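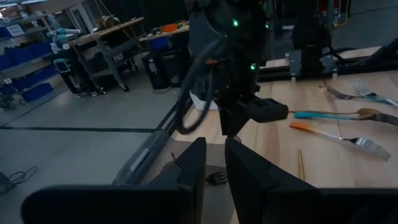 Forks on the sorting table, with the two arms over them.

Cutlery Sorting with a Two-Arm Table: Tips Before You Buy or Rent

Winditlow Kitchen & Workshop Tips

The Statside is a two-arm tabletop sorter sold to small cafes, church kitchens and party rental shops that wash a lot of mismatched cutlery. We had one on a month's rental in August. These are our notes on getting decent work out of it, and on whether it suits a small kitchen.

Setting out the pieces

Spread everything in a single layer. Two forks lying side by side are fine as long as you can slide a finger between them. Tines that are hooked together have to be pulled apart by hand first.

Keep pieces back from the edge of the table. The arms reach the edge, but the fingers tend to push a handle over it before they close.

Thirteen pieces at a time worked best for us. With more than that on the table the arms wait on each other and the whole batch slows down.

Forks are the easiest item. Teaspoons rock when the fingers touch them and often need a second try. Chopsticks and skewers roll, so lay them down last and keep them away from the forks.

Dry the cutlery before it goes on the table. Water spots throw off the grip, and a wet wood top will stain in a week.

Colored handles

The software sorts by handle color or by shape. Color is faster. Orange and turquoise handles were picked out correctly nearly every time in our batches. Light blue got mixed up with plain steel under our ceiling lights until we moved a lamp. If your handles are all metal, set it to shape and expect a longer run.

Gold-tone heads can be sorted into their own bin, but you have to add them as a separate type. Hold one piece flat on the table, press Learn, turn it a quarter turn, press Learn again. Do this 5 times.

Cleaning the fingers

Wipe the fingers with a damp cloth and a drop of dish soap at the end of the day. No bleach and no scouring pads. Grease in the gap between the fingers is the usual cause of dropped forks. An old toothbrush gets in there.

Conneely, the distributor, sells replacement finger pads in pairs. Ours lasted the month with some wear on the inside edges.

Cables

Leave slack in the arm cables. If you tie them tight for looks, the arm will stop short and show a reach error. Anything coiled on the floor should go where people don't walk. We hung ours on a hook.

The Driltoser lid kit

This is an add-on that lets the same arms open jars and tubs. We tried it for 2 days and sent it back. It works on wide plastic lids and slips on metal ones.

Cost and verdict

Rental was $109 a week, with delivery included and pickup extra. A person sorts a bin of forks faster than the Statside does. The use for it is the late batch: load the table at closing, check on it while you mop, load it again. A kitchen that fills one dishwasher rack a night won't get its money back. For a rental shop with mixed sets coming in every Saturday, a month's trial is worth doing. Ask Conneely for the wood top, which is quieter than the steel one.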